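How to Read a Volleyball Stat Sheet Without Being Fooled

Most club stat sheets get printed, passed around and believed. I'd believe less of them. If you want to judge a player from the numbers, start with these steps.

Step 1. Find out who kept the book. At the Drevley spring tournament in March, two scorers sat at the same match and turned in different passing grades for the same libero. Passing is graded on a 3-point scale, and the gap between a 2 and a 3 is mostly opinion. Compare players only when one person graded them all.

Step 2. Skip the kill total. A hitter with a lot of kills may just be the hitter who gets every ball. Take kills, subtract errors, divide by attempts. Say the sheet shows 64 attempts, 22 kills and 10 errors. That's .188, and the headline number suddenly looks thin.

Step 3. Put aces next to service errors. A server with 4 aces gets cheered. If the same server missed nine, I want to know what the coach asked for before I clap.

Step 4. Distrust digs. Some scorers hand one out for any ball that touches an arm. A team that blocks badly will also dig more, because more balls get through.

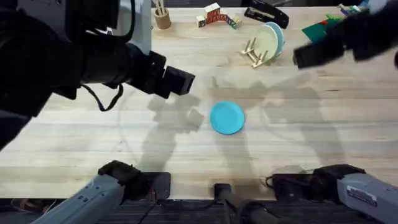 Ernico Adeyemi
Stats editor and former club scorer
March 13, 2023

Step 5. Split the sheet by set. Match totals hide the fourth set where everything fell apart. If your scorer only keeps totals, ask for the running sheet.

Step 6. Watch some of the match anyway. Apps such as Drendulness will give you a single rating per player, with a decimal point to make it look serious. I have yet to see one explain how it treats a setter who saves bad passes all night. Until one does, leave that column out and write your own notes in the margin.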